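Tracking Down a False Clear in the Nolia Sidewalk Stack

Updated 9 July 2021

This tutorial covers one fault: the planner marks a stretch of sidewalk as free when something is standing on it, and the robot drives into the object at walking speed. We call it a false clear. It goes through finding the fault in a log, reproducing it in the Rilov simulator, fixing the settings and checking the fix before the robot goes outside again.

You need Nolia installed and building, Rilov with the Wirnen city map, and a log from the run that went wrong. If you have no log, start at step 3 and use the Wilczyńska route, where we first saw the problem.

What happened on our robot

The robot was following the Wilczyńska route at normal speed with nobody on the sidewalk. It came up on a parcel box that stood on legs and did not slow down. The front edge of the lid hit the underside of the box and cracked. The bumper switch never closed, as the bumper sits lower than the lid, so the motors kept pushing until the wheel slip check stopped them.

No person was near it. It could have been a bench with somebody sitting on it, so we logged it as a safety fault and took the robot off the street until the steps below were done.

If your robot has hit something, do the same. Pull it from service first and copy the log off before you power cycle. The obstacle layer is held in memory and only the last part is written to disk on a clean shutdown.

Step 1. Confirm it is a false clear

Several faults look alike from the outside. Open the log in the Nolia viewer and move to the moment just before contact. Turn on the obstacle layer, the planned path and the commanded speed.

If the object is in the obstacle layer and the path goes around it, but the robot hit it anyway, you have a control or localization fault. This page won't help.

If the object is in the layer and the path goes straight through it, check the footprint. Someone has probably loaded the wrong robot model.

If the object was in the layer earlier and then disappeared as the robot got closer, you have a false clear. Continue to step 2.

If the object was never in the layer at all, it may still be the same cause. Continue, but read the note on depth cameras near the end too.

Step 2. Find out which sensor cleared the cells

Each cell in the obstacle layer keeps the name of the source that last changed it. In the viewer, click on a cell where the object should be and read the field called last_source. In our log it said scan_low.

The low scanner is mounted to catch curbs, feet and dogs. Its beam runs parallel to the ground, well under the body of anything that stands on legs. When a beam passes between the legs and returns from a wall farther on, Nolia treats every cell along that beam as free. The front depth camera had marked those same cells as occupied a moment before. The low scanner wiped them, the camera marked them again, and so on.

At long range the camera usually wins. Close up, the upper part of the object leaves the camera's field of view and only the low scanner is left. That is when the cells go free for good.

You can see the flicker by plotting the state of a single cell over time. A healthy cell goes to occupied and stays there. A bad one switches back and forth and then drops to free.

Step 3. Reproduce it in Rilov

Do not try to reproduce this outdoors. Even with a foam block as a target it takes a long time to set up, and you can't repeat the approach angle well enough to compare runs.

Start Rilov with the Wirnen map and load the Wilczyńska route:

rilov start --map wirnen --route wilczynska

Turn off pedestrians and traffic for the first round. They add slowdowns that hide the fault. Set the weather to clear and leave the sun where the map puts it.

Place the robot on the sidewalk before the last corner of the route, facing the intersection, and open the front view. Check that the robot is on the paved walkway and not down on the road side of the curb, which can happen if the map origin is out of date.

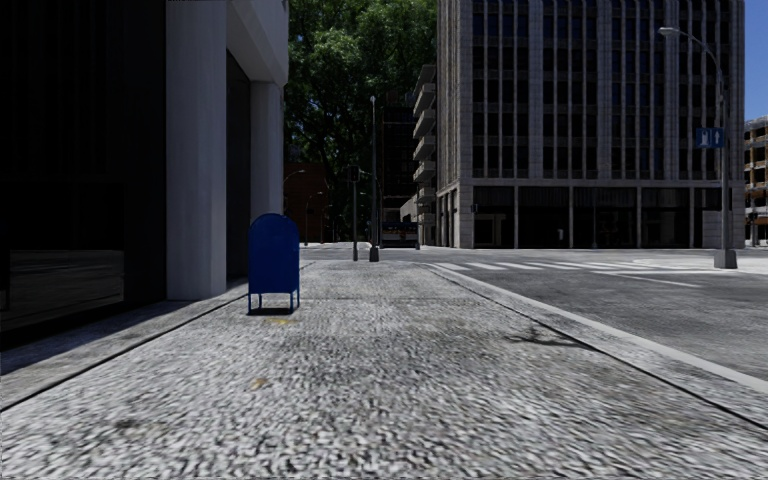

Choosing a start point matters more than it seems. The fault depends on how the low beam meets the legs of the object, so a start pose that is slightly different may give you a clean pass every time. Use an object that is already in the map if you can. On this corner the blue mailbox does the job: it has a boxy body up on four short legs, and it stands on the left side of the walkway near the end of the building, with the sidewalk continuing ahead toward the crossing. Set the goal on the far side of the mailbox, in line with it, so that the straight path runs through its body. A planner that sees the mailbox has room on the right, between it and the curb. A planner with the fault will ignore it.

Save the start pose and the goal as a scenario file. Name it after the fault and not after the place. We have several scenarios on the same corner and the place names became useless.

Step 4. Run the scenario with the old settings

Run it once by hand and watch the obstacle layer. You should see the flicker from step 2 as the robot gets near. If you don't, check that the low scanner is enabled in the simulated robot. The default Rilov robot file leaves it out.

Then run it as a batch:

rilov batch --scenario false_clear_legs --runs 200 --jitter pose

The jitter option moves the start pose a little each time. With our old settings, about 4 percent of the runs ended in contact. That is low enough to miss in a normal test day and far too high for a sidewalk.

Keep the output folder. You will compare against it in step 6.

If you get no contacts at all, raise the pose jitter before you change anything else. If every run ends in contact, something larger is wrong, most likely that the camera is not publishing. Fix that and start over.

Step 5. Change the settings

There are three changes, all in the obstacle layer section of the Nolia configuration file. Make them one at a time and run the scenario by hand after each.

First, stop the low scanner from clearing cells that another sensor marked. Find the block for scan_low and set:

clear_own_only: true

The scanner can still mark obstacles and can still clear its own marks. It can no longer erase what the camera saw.

Second, set a hold time on camera marks so that a single dropped image does not free the cells:

camera_hold_ms: 500

Third, tell the layer to keep camera marks that have passed into the blind area close to the robot. Without this the first change does little, as the camera itself may clear the cells when it sees ground beyond the object.

keep_in_blind_zone: true
blind_zone_mm: 300

The value for the blind zone depends on where your camera is mounted. Measure it. Put the robot on a flat floor, slide a box toward it and note the distance at which the top of the box drops out of the depth image. Do not copy our value unless you have our mount.

Restart the whole stack after editing. Reloading the planner alone does not reload the obstacle layer, and we lost an afternoon to that.

Step 6. Check the fix

Run the same batch with the new settings and the same seed. There should be no contacts. A single contact means the fix is not finished, so go back to the log for that run and repeat step 2.

Next, look for the opposite problem. Marks that are kept too long leave ghosts, and a robot that sees ghosts will stop on an open sidewalk or steer out toward the curb to get around nothing. Turn pedestrians back on and run the route from end to end. Watch what happens after a person crosses in front of the robot. The cells should free up shortly after the person is gone. If they stay, lower the hold time.

Also check the shaded parts of the route. Our camera model in Rilov returns noisier depth where trees throw shadow on the paving, and before the change that noise was being cleaned up by the low scanner. With clearing restricted, some of it stayed. We raised the minimum number of depth points per cell until the noise stopped making marks, then ran the batch again to be sure the mailbox was still being marked.

Step 7. Go back outside

Use a closed yard first. Walk next to the robot with the wireless stop in your hand and have it approach a table, a bench and a box on legs, from the front and at an angle. Use half speed.

When that is clean, run the real route at half speed with a person walking beside it. Leave full speed until you have looked through the logs from those runs and found no flickering cells.

Note on depth cameras

If the object never appeared in the layer at all, check the height limits on the camera input. Nolia drops points above max_obstacle_height, and older configuration files set this to the height of the robot body without the lid or flag. Anything at lid height is then ignored. Set the limit to the full height of the robot with everything mounted.

Glass is a separate problem. Large ground floor windows can send the low beam back from somewhere behind the pane, or not at all, and these settings do not change that.

Known issues

The clear_own_only setting is ignored if the two sources share a layer name. This is to be fixed in the September release. Until then, give each source its own name.

The last_source field is empty in logs recorded with compression turned on.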